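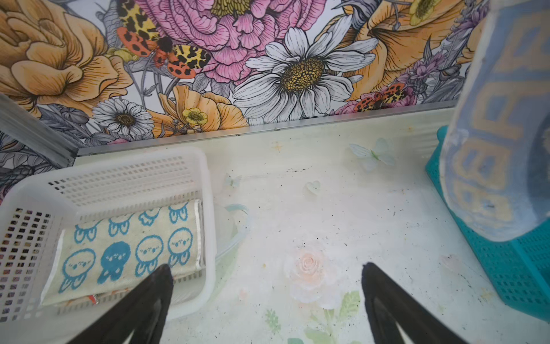
Week 4: Pattern, repeat and the history of the papered wall
Decorative Arts survey, notes prepared by Nahuel Espinoza

Reading: Barkinska, chapter 10. It is long and the author dislikes almost everything made after 1860, so skim the second half for the dates and leave the insults.

Key terms

Repeat: the distance before the design starts over. A short one is cheap to cut and makes a stairwell feel like a migraine.

Half-drop: each strip of the motif is shifted down by half a repeat. The eye takes longer to find the join. Paperhangers charge more for it and are right to.

Ground: the colour behind everything else. Students forget to mention it in essays and lose marks every year.

Block and roller

Hand-block printing needed a separate block for each colour. Rollers sped things up enormously, and by the middle of the nineteenth century the sort of household that had made do with distemper could have cabbage roses in the parlour. Critics were appalled. They wanted flat, honest ornament, and the public went on buying roses.

Watch the word "botanical". Some designers drew from living plants, others from other people's wallpaper, and a catalogue will use the same adjective for both. Flowers that bloom months apart share a stem quite happily.

Assessment

Visual analysis, 3000 words, worth 20 per cent, due in June. Choose one pattern and find its repeat before you tell me what it means. The tutorial runs 90 minutes. Bring a ruler.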